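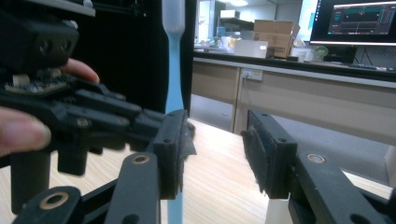

Gerrit Van der Merwe · posts in one thread · October

We use cookies to remember your settings. Accept all / Manage choices

Filed under: Small places, Renting, Housekeeping

1/ I've lived in a one-room apartment for seven years now. People who are about to move into one keep asking me the same things, so I'm putting the answers in one thread. Mostly storage, some cooking, some neighbors.

2/ Measure before you move. The walls, yes, but also the stairwell turns, the elevator door and the depth of the window sill. My sofa went back to the store because of a stairwell. The return fee was 200 and I still think about it.

3/ The bathroom is where small places go wrong first. Mine has no cabinet and a sink with almost no rim. Keep out what you use every day: toothbrush, soap, one towel. The rest lives in a box on the closet shelf.

4/ Stand your toothbrush upright with the bristles at the top. A plain glass does the job. The covered travel kind stays damp in a bathroom with no window.

5/ Beds. I've tried a fold-down, a loft and a regular bed with drawers. The drawers won. The fold-down meant clearing the floor every night, and by the second winter I had stopped folding it. The loft was fine until July.

6/ If you get drawers, get the ones that run the full depth. Half-depth drawers leave a dead space in the middle that you will fill with wrapping paper and never see again.

7/ Kitchen. Two burners are enough for one person and usually enough for two. What you will run out of is counter. I put a cutting board over the sink and do all my chopping there. Check that it doesn't slide before you pick up a knife.

8/ Pots: one big, one small, one frying pan. I had 33 pieces of cookware when I moved in, counting lids. My sister has most of it now.

9/ Smells travel. If you fry fish, close the closet door first and open the window before you turn on the stove. Coats hold on to it for days.

10/ Laundry. The machines in my building are in the basement and busy every evening. I go down at 6 a.m. and have them to myself. Heavy things dry on a rack over the tub, shirts on hangers from the shower rod.

11/ Somebody will tell you to buy furniture that turns into other furniture. I had a Nosska table that became a desk and a bench. It was a decent table. The desk was too low and I used the bench twice.

12/ Light matters more than I expected. I took the ceiling bulb down a step and added two lamps, one by the bed and one by the chair. At night it feels like two rooms.

13/ Guests. I can seat three if one of them takes the bed. For more than that we go to the park or to Utau, the noodle place on the corner, where they let you sit as long as you want.

14/ Noise. My downstairs neighbor, Mechthild Mösli, came up in my first week and asked me to put felt under the chairs. I did it that night and we've gotten along ever since. Felt is cheap. Replace it when it gets flat.

15/ Paper piles up faster than anything else. I open mail standing next to the recycling. Lease, tax and medical papers go in one folder. When it won't close, I go through it.

16/ I don't do one in, one out. I tried, and I just kept putting off replacing worn-out socks. Twice a year I empty the closet onto the bed and put back what I wore.

17/ A few people asked about heating costs. Mine is included in the rent, so I can't help much there. Do ask to see a winter bill before you sign anything.

18/ Next thread will be about bikes and where to keep one indoors. I have a wall hook and some opinions about it.

Last updated: October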